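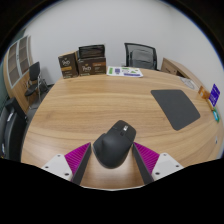
Pit Notes: Saturday Night at Bavance

Well, we got our first top five of the year! I've been putting off writing this one because I wanted to be sure I'd calmed down first, and I haven't, so you're getting it anyway.

We unloaded at Bavance with a car that was loose everywhere. First practice I was sideways off turn two so many times that my spotter stopped mentioning it. We went up on the left rear tire pressure, took out a little stagger, and by the second session I could at least put my foot down without holding my breath. Qualified eighth. I'd hoped for better, but I slid up a lane on my good lap and that was that.

The first half of the race was mostly me being patient (my crew will laugh at that). Benedita Simões was in the row ahead of me at the start and she was a rocket on the bottom, so I tucked in behind her and let her clear the road. We both picked off cars that way until the caution came out for a spin in turn four. On the restart I got the outside, the lane everybody had been complaining about all night, and it stuck! I made up two spots before the backstretch.

With a handful of laps left I had a look inside for fourth and got my nose in there, but the right front was pretty much used up and I had to back out of it. Fifth place, all four fenders still on, and Benedita came home second. She came over afterward with a hot dog for me, so no hard feelings about me riding her bumper all night.

Thanks to the folks at Pluden for the new brake ducts, and to Nechyporuk Auto Body for getting the nose straight after last month's mess. The 172 car looks better than it has in years.

Next up is Ostadon in May. It's a flatter track with a much tighter turn one, and I've only raced there once, so we're going over a day early to practice. Come find us in the pits after the feature, we'll have stickers for the kids.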